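Getting my rights back from a small publisher - has anyone done this?
Posted in: Writing and Publishing Help

Demetrius Kincaid

Hello all, I've been reading this board for ages and have finally got something to ask, so please bear with me while I get the background down.

I wrote a novel called Gullelwood, which came out with a small press. It did quite nicely to begin with, by which I mean my aunt bought several and a bookshop put it in the window. The first printing was 2000 copies and I believe most of those went. Since then it has gone very quiet. The paperback is listed as unavailable everywhere I look, but the e-book is still up for sale, and my last statement showed 7 sales for the whole period.

I have no agent (I did the contract myself, with a book from the library open beside me, and I was so pleased to be asked that I would probably have signed the library book as well). The clause says I can ask for the rights back if the work is "out of print in all editions". Does a lonely e-book count as an edition? I'd love to bring it out again myself, as I've nearly finished a second one about the same family and it seems daft to have book two on sale without book one.

I should say that the people at the press have always been perfectly nice to me and I don't want a row. I wrote to them in the spring and had a friendly reply that didn't answer anything.

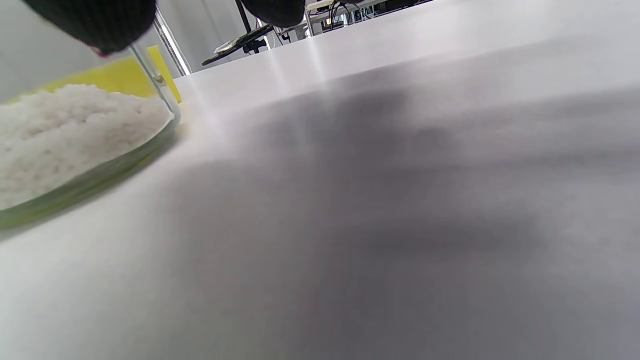
Bragança, May
I've moved since I signed, as you can tell, so if the answer involves posting things by recorded delivery then please tell me whether an email will do instead. The contract gives my old address and I'm not sure whether that matters either. Thank you in advance, and sorry for the length of this. I did cut it down, believe it or not.

Plutus

Hello Demetrius, and welcome. I went through something very like this with my second book, so I'll tell you what I did and you can pick out whatever is useful.

I'm afraid the e-book very likely does count, if the wording is "all editions" and there's nothing else in the contract to soften it. Older contracts were written when a book was either in the warehouse or it wasn't, and the newer ones usually have a minimum number of sales instead. Do go through the whole thing again slowly with a pencil, though, and look at the definitions at the front as well as the rights clause itself. Mine had a sales threshold tucked away under "Accounts", of all places, and I had owned that contract for 8 years without noticing it.

But even if the clause is against you, please ask anyway! A publisher selling 7 copies has very little to lose by letting you go, and plenty of small presses will do it out of plain kindness if you make it easy for them. I wrote one page, named the book and the date of the contract, said I'd like all rights returned to me, and enclosed a short letter for them to sign. They signed it. I had been fretting over it all winter and it took them 2 weeks.

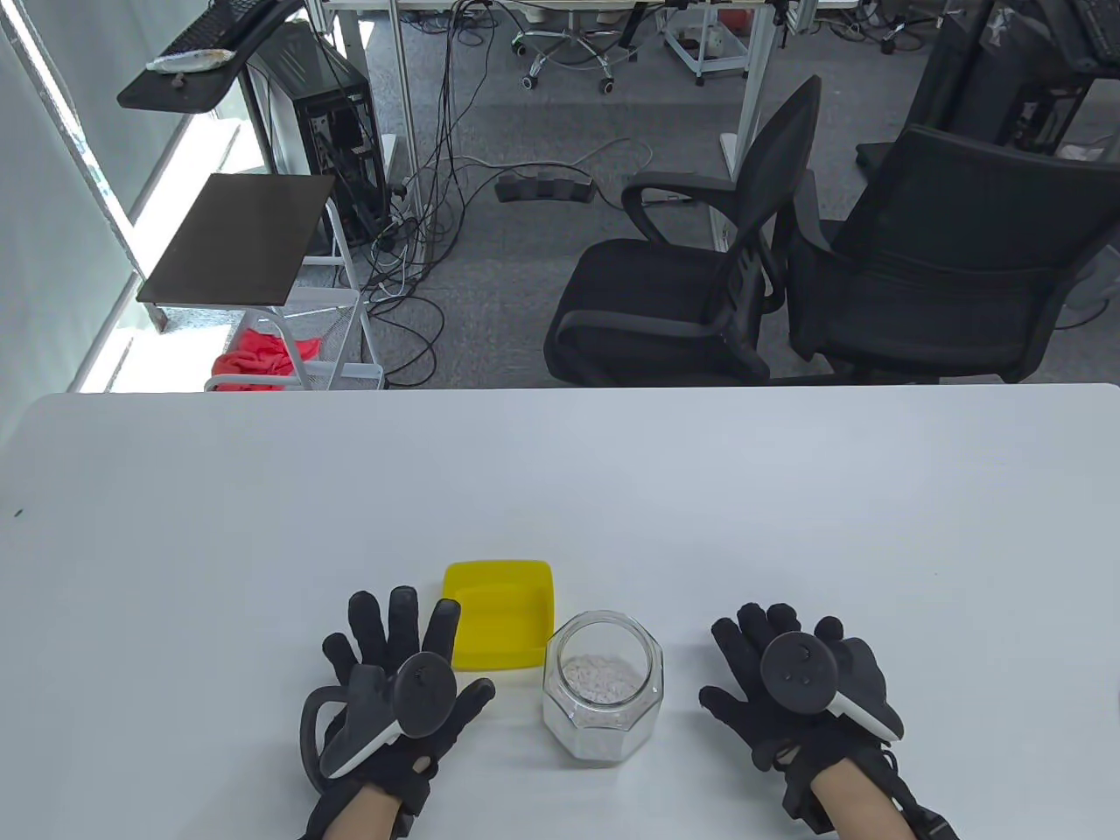
What to ask for in the letter

Ask for all the rights, with print, e-book, audio and translation named one by one. Ask for a date by which the e-book will be taken down. Ask about the cover too - the artwork may belong to them or to the artist, and you may have to get a new one done. If they have any unsold copies, ask whether you can buy them cheaply, as they are lovely to have for talks and library evenings.

On the address, look for a clause called "Notices". It will tell you whether email is allowed. If it isn't, then I'm sorry, but it's off to the post office with you. Send them your new address in the same envelope, and keep a copy of everything.

If you belong to a writers' union or society, many of them will read a contract for members, and I would do that before sending anything. I'm only a person who has done it once.
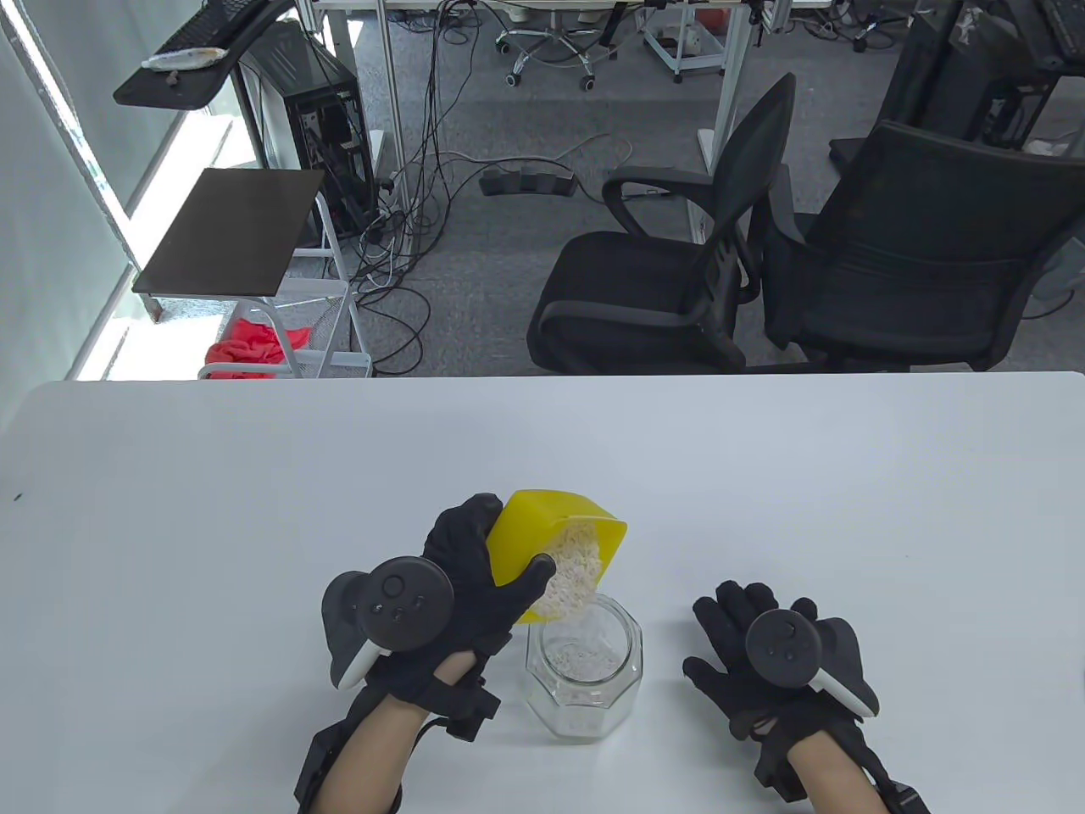
Filling the jar

Plivero

Agree with most of that. I just stopped hearing from mine and put the book out again myself without asking, and it's been fine so far, so you could try that.

Plutus

Oh, please don't do that, Demetrius, at least not before you have something signed. The shops can take a book down if two people claim it, and then you'd be sorting that out as well as the rights. Write the letter first, and do come back and let us know how you get on. I'd like to read Gullelwood when it's out again.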